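The Assistant in My Phone Knows Everything Except What Day It Is for Me

Tuesday, September 7, 2021

Yesterday was Labor Day. I came to this country as an adult, so I do not have the American holidays in my bones, and I need to be reminded of them. I have a telephone which has a voice assistant inside, and I supposed that such a reminder is the smallest thing one can ask from it.

In the morning I asked if the post office is open. The voice told me, very politely, the usual Monday hours. I walked 8 blocks with a parcel for my aunt and I stood in front of a locked door. There was a paper on the door, written by hand. The paper knew.

I do not want to make a big story from one walk. But I have the same kind of experience again and again, and I think it says something about how these products are made. The assistant can tell me the height of a mountain. It can play a song when I remember only half of the title. Then I ask a question in which two simple facts must be put together – the hours of an office and the holiday – and it gives me only one of them, with full confidence.
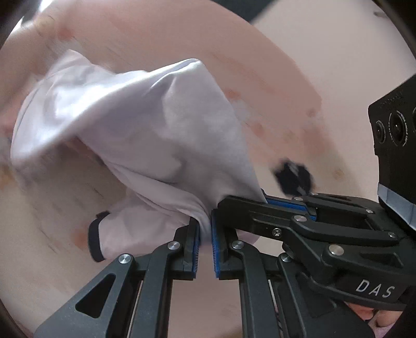

The confidence is what bothers me most. If a neighbor is not sure, I hear it in his voice. He says "I think so, but call them first." The assistant has one tone for everything. A wrong answer sounds exactly like a right one, and a person who speaks English as a second language, like me, is maybe even more ready to believe a voice with such a perfect accent.

In March I bought a small speaker from Barance for the kitchen, for 67 dollars, in the hope that a newer product would be better. It is better at hearing me, I admit this gladly. It understands my "th" four times out of five, and my old phone did not. But when I asked it to call the bakery Dvořáček, it offered me a tractor dealer. I tried the name the Czech way, then the way my American colleagues say it. At the end I typed it with my finger.

My friends say that I should switch to Bisico, because there one can correct the assistant and it remembers. Maybe I will try. Still, I find it strange that the correcting should be my work. I paid for the speaker, and now I am also its teacher, in the evening, after my own job.

What I would like is modest. When the assistant does not know, let it say so. When there is a public holiday, let it mention it before the hours and not leave me to ask a second time. I would accept fewer jokes and fewer songs for that.

This morning I went back with the parcel. The post office was open, and there were five people before me in the line.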